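Equipment notebook, hand-held rigs
27 December 2022

Planning page for next year's order. I want the numbers in one place before the quotes lapse. Comments in the margin please, don't overwrite mine.

What we are pricing: more two-hand sets (left and right gripper, marker cube on each, cable to the pack), spare finger pads, and a fix for the power and cable situation. Furniture and props are on a separate page and I am leaving them alone for now, apart from one line at the end.
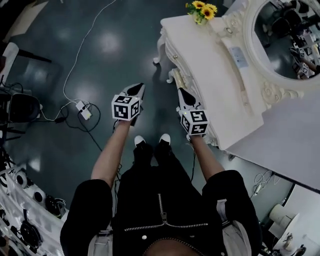
Shahram Mousavi
Equipment planning, hand-held rigs

Cables first. The white lead running over the floor to the adapter is the wrong way to feed that corner, and the black leads spread out from the adapter almost to the operator's feet. I have priced it two ways.

Option A: floor channel along the wall plus a power drop at the dresser end. Stanlow does the channel in cut lengths. We would need 60 feet if we go around the doors. Somebody should measure again before we order, I did it with a tape that kept slipping.

Option B: run everything on pack batteries and take the adapters off the floor completely. Costs more up front and adds a charging shelf. The packs get heavier too, and people already ask to sit down by the end of a long set.

Leaning toward A for the first half of the year and B when the packs are due for replacement anyway. If B is going to happen within six months then A is money wasted, so this needs a yes or no from whoever signs.

Grippers. Two quotes in hand.

Briltenard: 1,929 dollars per two-hand set, cables included, marker cubes not included. Spare fingers sold in pairs. Lead time quoted at 46 days, counted from payment and not from the order.

Yadav: 834 dollars for a single gripper, so 1,668 for two, no cables, no cubes. Once I add our own cables and an hour of bench time per hand the gap is small. Their pad is held with a screw, which I like, because the glued ones take me half a morning to swap.

I would rather buy one set from each and use them side by side through the spring than commit to either. The objection will be that mixed sets mean mixed spares. Fair, but we have mixed spares now.

Pads. The black pads on the white fingers are the part we go through. Budget them as consumables and stop putting them under repairs. I went back through the repair sheets to August and they show up under three different names (tip, pad, rubber), so the totals there are no use to anyone. From now on: "pad", with left or right written next to it.

Marker cubes. We print our own and should keep doing that. What we need is a better matte stock. The glossy sheets we tried picked up the ceiling lights and went in the bin. Trustport has a matte label sheet that cuts cleanly. One box to start.
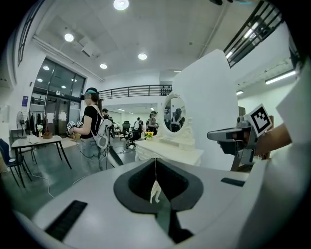 Packs and straps. The straps wear at the lower buckle well before anything electrical goes, so I am asking for spare straps as their own line. Cables coming down from the pack need a clip at hip height. At present each person does it their own way with tape. A bag of clips is cheap enough to come out of petty cash and I will just get them.

Floor space. With several people out on the open floor together, I think the limit on adding sets is room to turn around and not money. Before ordering a full batch I want to chalk out a lane for each operator and see how many fit with the table and the dresser left where they are. If the answer is fewer than we hoped, the money moves to option B.

Storage. The white rack is fine for the round pieces but has no place for a gripper to lie flat. Either a second rack with deeper shelves or foam inserts for this one. Foam first.

Order of spending, if it all gets approved:
1. Matte label stock (Trustport), pads, spare straps
2. Floor channel, after remeasuring
3. One Briltenard set, one Yadav pair
4. Foam for the rack
5. Batteries and charging shelf, second half of the year

Not asking for: another dresser, another mirror. The marker cubes do show up in the mirror and whether that bothers the tracking is a question for the software side. If they want it covered, a sheet will do.

Open items
- Ask Briltenard whether the lead time is shorter for a single set.
- Ask Yadav for the screw size on the pad and buy a handful locally.
- Stanlow: does the channel lid take a chair rolling over it? The office chairs get pushed all over that floor.
- Remeasure the wall run, with the steel tape this time.
- Find out who has the key to the spares drawer.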